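Karunaratne adds gem testing counter at Sorkden arcade

Jewellery retailer Karunaratne has opened a testing and valuation counter on the ground floor of its Sorkden arcade shop, next to the existing repair desk. Visitors can have loose stones and set pieces checked while they shop.

The counter handles sapphire, garnet, spinel and topaz. Stones are measured for refractive index and specific gravity, then examined under a microscope for inclusions and signs of heat treatment. Results are printed on a one-page card with weight, dimensions and colour grade. Diamonds are not tested on site and are forwarded to the Peline office, with a turnaround of 4 working days.

Manager Stamatia Bakalis said the standard check takes 13 minutes for a loose stone. Set pieces take longer, as the mounting can block the view of the pavilion.

"We get travellers who bought something up the coast and want to know what it is before they fly home," she said. "A card is enough for most of them. If they need a full valuation for insurance, we book that separately."

The standard check costs $90 and is waived on purchases made in the shop. A written valuation costs $279. Both are carried out by gemmologist Mahfuz Weerasinghe, who previously worked at the Enen workshop.
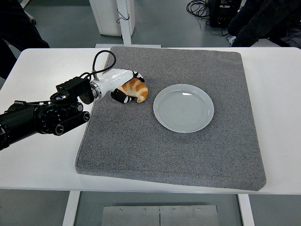 The shop's ready-made range has also been moved. Silver is now in the front cases, with gold and custom settings upstairs. Ring sizing remains at the repair desk and does not need a booking.

The counter closes at 4 pm, an hour before the rest of the shop. Extended hours are planned from February.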